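Skimus Tool Bench Station by Ondrejka
Demonstration unit, open day in November

The Skimus station is a work place for a two-arm robot: one wooden tabletop, one pegboard, and hand tools hanging on it. Visitors of our open day in Nornitz could stand next to the table and watch.
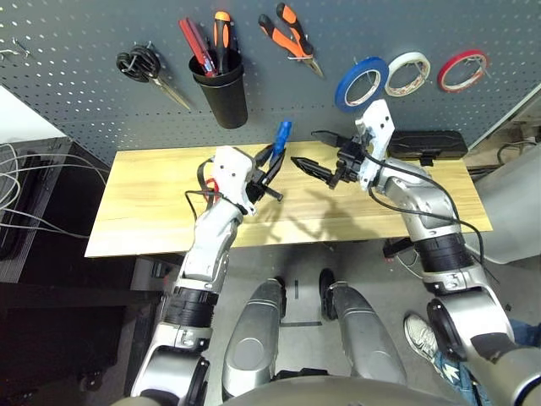
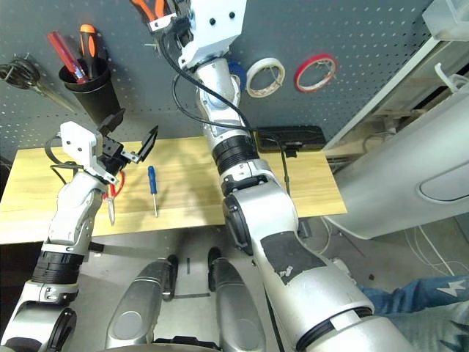
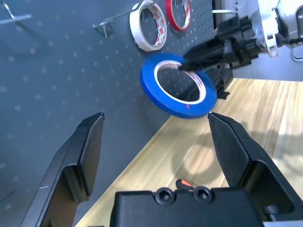

The pegboard and the tabletop of the station.

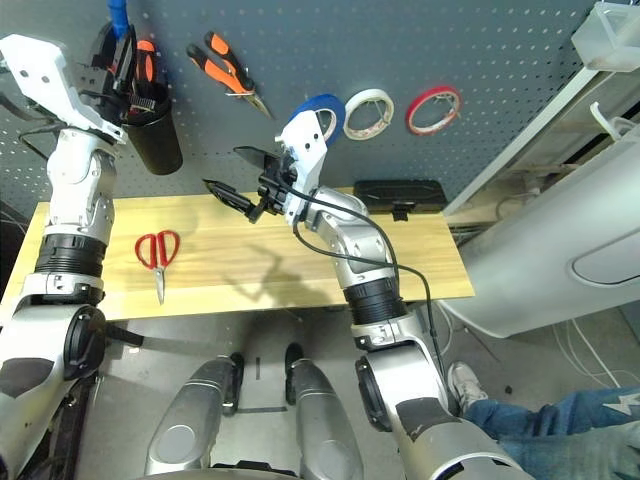
Each demonstration took 15 minutes, with time for questions after it. Many visitors asked if the board can be arranged in another way. Yes, all hooks and holders can be moved by hand, and after this the operator must teach the new positions again. Please plan some 2 hours for this work.

The station is delivered with the board, the table and 5 spare hooks. Robot and tools are not included. The heaviest tool we recommend is 500 grams.

Next demonstration is at Worneletti, in the morning. To reserve a place, please use the contact form.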